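4.2 Changes in the tidying task

The Plirthorpe site prepares furnished rooms for short business stays. Before the Pumus arm was introduced, one attendant per shift cleared each lounge by hand, collected anything left on the seats, and carried it to the desk for logging. The arm now does part of the seat clearing. The attendant decides what may be lifted and where it goes.

We first worked through the task in simulation with 16 attendants from the Plirthorpe day and evening shifts. Each attendant watched the arm deal with small items left on an armchair (Figure 3) and was asked to stop the run at any point where they would have done something else. Most of the stops came before the gripper had closed. Attendants wanted to settle the order of work first: which item to take, and whether a cable should be gathered up before anything else was moved.

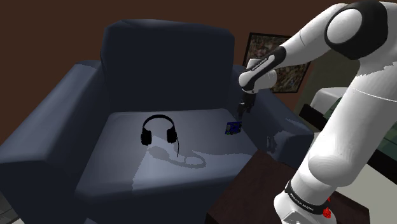
Figure 3. Simulated lounge with the arm beside an armchair. Headphones and a small card or game case lie on the seat; the open gripper is over the card or case.

Attendants described this kind of judgment as something they had never needed to put into words. Written down, it became a rule sheet of 5 lines, which the Quintero site later took over with small changes. Two attendants objected to the sheet. In their view it turned a habit into an instruction, and a supervisor could then check them against it. The site manager agreed that stops would be logged by room only — no attendant codes were kept after September.

The second change was in the pace of the shift. Under the old routine an attendant finished one lounge before opening the next. With the arm running, the same person moved between a lounge and the corridor, and came back when the arm asked for a decision. Evening staff liked this more than day staff did. Day staff had more guests passing and said they lost their place when called back.

Bending was mentioned in most interviews. Attendants who had worked at the Kallent laundry before coming to Plirthorpe rated the relief highest, but they also reported more standing and waiting. We did not measure either one, and the interview data cannot show whether the total strain on the body went down.

Reader comments

hk_facilities: Was the logging rule put in writing? Ours was a verbal promise and it lasted one summer.

Tamsel: The part about being called back matches our evening crew. I would like to see the 5 lines printed in full.

reader2000: Cables are the whole problem with seats. Would have liked a separate count of stops for them.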